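Slot Floor Inspection Checklist, Lurine Hall
Revision 4, in use from June
Applies to: Fokosby upright cabinets, Husia slant-top cabinets, and the Chacko linked progressive bank

Complete before opening. Mark each item P (pass), F (fail) or N/A. An F on any item in Section 1 or 2 takes the cabinet out of play until it is cleared and re-signed.

Section 1. Electrical and cabinet

1.1 Power cord seated, strain relief intact, no exposed conductor. P
1.2 Ground continuity from door hinge to frame. P
1.3 Main door closes under its own latch without being lifted. F, cabinet 17
Comment: Upper hinge worn on the Husia slant-top. Door drops when opened past halfway and the latch misses the strike plate. Cabinet powered down, tag applied, hinge on order.
1.4 Door-open switch reports to the floor system. P
1.5 Cooling fan running, intake filter clean. P
Comment: Filters on the Fokosby uprights changed during this inspection. The next row is due in September.
1.6 Candle lamp shows all states in the test menu. P

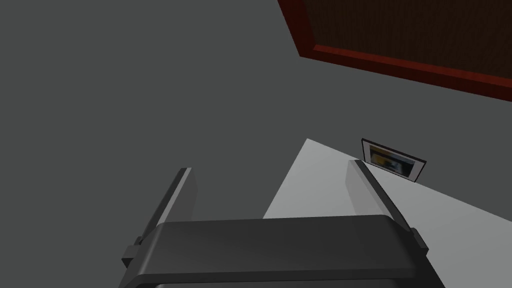

Rendered view: two-fingered gripper from behind and above.

Section 2. Seals, locks and logic

2.1 Logic box seal number matches the log. P
2.2 Belly door and cash door locks hold with the key removed. P
2.3 Bill validator accepts the test note in all four orientations. P
2.4 Bill box seated and locked. Stacker-full warning clears after the swap. P
2.5 Ticket printer feeds and cuts cleanly, barcode reads at the desk. F, cabinet 29
Comment: Cutter leaves a ragged edge and the desk scanner needs several passes. Print head cleaned, no change. Cutter assembly to be replaced. Do not return to play on a head cleaning alone.
2.6 Credit meter holds through a power cycle. Test with 2000 credits loaded, pull power during a spin, restore. Meter and reel result must agree with the last-game recall screen. P
2.7 Game version on the attract screen matches the approved list. P

Section 3. Chacko progressive bank

3.1 Overhead display and cabinet displays show the same jackpot value. P
3.2 Link loss test: unplug one cabinet from the controller. That cabinet must drop to "link down" and refuse play. P
3.3 Jackpot reset returns to the posted base amount. P
3.4 Paytable glass legible and free of stickers. P
3.5 Bonus round times out to the correct default pick if the player walks away. P
Comment: Default pick took longer than expected on the end cabinet. It is within the limit printed in the Chacko service sheet. Recheck next cycle. 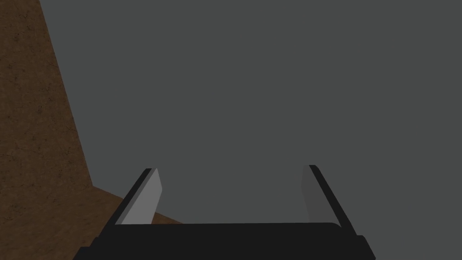 One reply to the previous revision said that 3.2 should be run on every cabinet in the bank and that testing a single position tells the inspector very little about the controller. The reply also asked for the link loss test to be done with credits on the meter. Both changes are under review. Until they are adopted, rotate the test position each cycle and write the position in the margin.

Section 4. Floor and seating

4.1 Stools bolted or weighted, no wobble, footrest tight. P
4.2 Aisle clear to full marked width. P
4.3 Floor boxes closed flush, no lifted lids. F, row behind the Husia bank
Comment: Lid screw missing. Taped for the day, screw to be fitted before the next opening.
4.4 Cabinet bases level and shimmed. P
4.5 Exit signs lit and visible from every seat. P

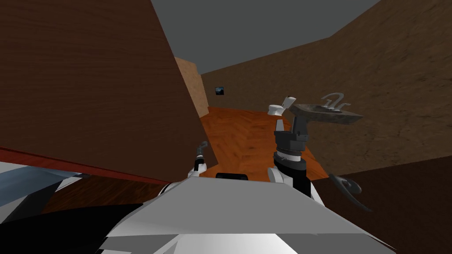 Cable runs behind the cabinets are checked last, with the row lights at full. Follow each run by hand from the base to the floor box. Dark finishes slow this down, and a black cord lying on brown wood is easily missed. A contrasting edge is a help: the narrow red strip along the bottom of the dark wood panel above shows clearly where the panel stops and the flooring starts. Where the wall behind a bank has no edge of that kind, use a flashlight held low and parallel to the floor. Record any cord that crosses a joint without a cover as F under 4.6.

4.6 Cords covered at all joints and crossings. P

Section 5. Close-out

5.1 Tags on failed cabinets visible from the aisle. P
5.2 Failed items entered in the service log with part numbers. P, hinge part number pending from Husia
5.3 Keys returned and signed in. P

Cabinets out of play at opening: 17, 29.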